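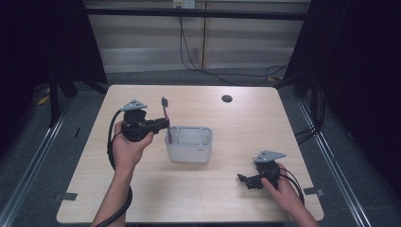
23 November 2018

What a day! I took the Friday off and was at the workshop before the heater had even warmed the front half of the room, and I didn't get home till after dinner. My wrists are sore and I have a blister starting on my thumb, and I'd go straight back now if Régis hadn't taken the key.

Both grippers are running together at last. Up to now it's been one or the other, the left working fine while the right sat there sulking, or the right working and the left dropping off every few minutes. Hugo Maillard said back in September that it was the cable and I didn't believe him and rewrote half the logging code (three weekends of that). So this morning I swapped the cable. It was the cable. I have written him a very humble message and he sent back a single exclamation mark.

The toothbrush job is the one I've been wanting to try since we started. Pick it up, tip it, get it standing in the holder, take it out again. Régis wanted blocks. We've done blocks! We have done so many blocks that I see them when I close my eyes. A toothbrush is a much nastier thing to hold, skinny and slippery, and it wants to roll around in the jaws the second you tilt your hand. First try it went flying off the back of the table and I had to crawl after it under the curtain.

By lunch I had the knack of it, more or less. You have to come in lower than feels right and squeeze slower than you want to. I keep trying to use my fingers, and then remember I don't have fingers, I have two lumps and a gap. 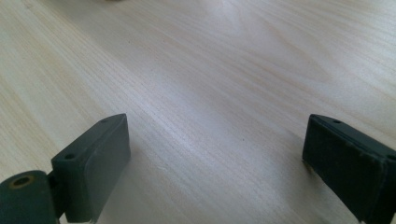

The pads still need work, though. I want something softer and grippier on the inside faces, and I'd like both sides to match for once. Régis has a sheet of rubber from Sabatier that he's been saving for who knows what, and I think I can talk him out of a strip of it. If not, I'll order from Drullow, but they took 14 days last time and I am not a patient person. I also want to move the screw holes over a hair on the next print so I can get the driver in without taking the entire finger off.

After lunch we just went and went. I'd do ten minutes, then Régis would do ten, and whoever was resting wrote up the bad ones in the notebook. He is so much smoother than me, it's annoying. He says it's from years of soldering. When we stopped, the counter on the laptop said 861 clips saved since we started this whole thing, and he wants 1,517 before we train anything, because that's what he had for the drawer project and he's superstitious about it. Fine by me, I'd do this all winter.

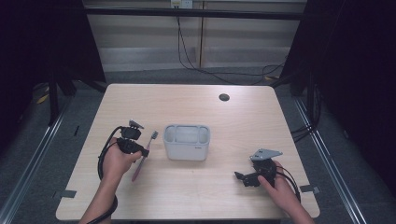 Left hand has the brush, right hand waiting its turn.

The handover is next, passing the brush from one side to the other in the air. I tried it four times right at the end when I was already tired and dropped it every time, but the last one was so close! I had both sets of jaws on it for a second and then let go with the wrong hand.

To do before next time: charge the spare laptop, ask Hugo if he still has the short cables, print two more pads, bring a second toothbrush (NOT the one from our bathroom, I've been told), and pay Régis back for the sandwiches.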